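Teaching a knob turn by remote control, simulation first. What works for you?
Forum: Teleoperation and demonstrations

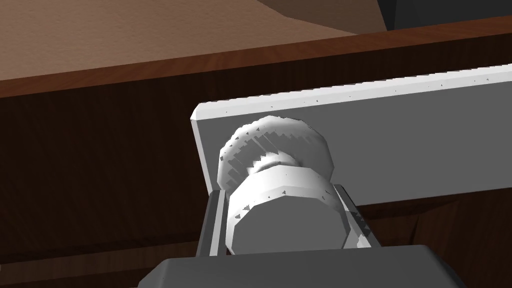 Hamel_bench wrote:
Before you record anything more, check how your hand controller maps wrist rotation. In my setup the gripper followed my wrist one to one, and I ran out of wrist long before the knob ran out of turn. Every demo had a strange stop in the middle.

tinwhistle (thread starter) wrote:
Thank you, I did not think about the mapping. Mine is also one to one. I should explain what I do. The task is in simulation, a kitchen with a wooden cabinet, and the arm must hold a white knob between two fingers and turn it. I drive the arm with a hand controller in Skarno. Until now I have 148 demos, and the policy trained on them grips well but then it waits. Sometimes it waits until the episode ends.

Hamel_bench wrote:
The waiting is from you. I mean it in a friendly way. If you pause after the grip to think, the policy learns the pause. Look at the speed of the arm in your recordings.

tinwhistle wrote:
I looked. In the first 30 demos I pause for some 19 frames after closing the fingers. Later ones are shorter, but the pause is always there.

plumbline4 wrote:
I would not throw them away. Cut the still frames with a script and train again. We did this at Berkodell with drawer demos and it was enough.

Hamel_bench wrote:
I don't agree. If you cut the frames, the arm jumps from "closing" to "turning" and the fingers may not be fully closed yet. On a drawer handle it is fine, the handle forgives you. On a round thing the grip slips.

plumbline4 wrote:
Then keep three or four still frames and cut the rest. It is one line in the script.

morkico_user wrote:
Can I ask why remote control at all? We have a real arm in our lab and we show the task by hand: put the arm in free mode, take it by the wrist and move it. A new student makes good demos the same afternoon. With the controller they need a week.

tinwhistle wrote:
I have no real arm until July, so for me it is only simulation. But I am curious, is your own hand not in the camera view when you guide it?

morkico_user wrote:
Yes, it is a problem. We record the joint positions first, then step back and replay the motion with the cameras on. It takes double time — and if the object moved a little, the replay is wrong.

Hamel_bench wrote:
And you don't feel the same forces in the replay. For turning tasks I stay with the controller.

tinwhistle wrote:
OK, my plan: change the mapping so a small wrist move gives a bigger turn, practice without recording, then make 200 new demos with no pause. I will also try the cutting script on the old ones and compare. Does somebody have a good ratio for the wrist?

plumbline4 wrote:
Start with 1 to 2. Higher than this and my hand shakes too much. Please post both results, I want to see if the old set can be saved.

tinwhistle wrote:
I will post on Thursday if the training finishes.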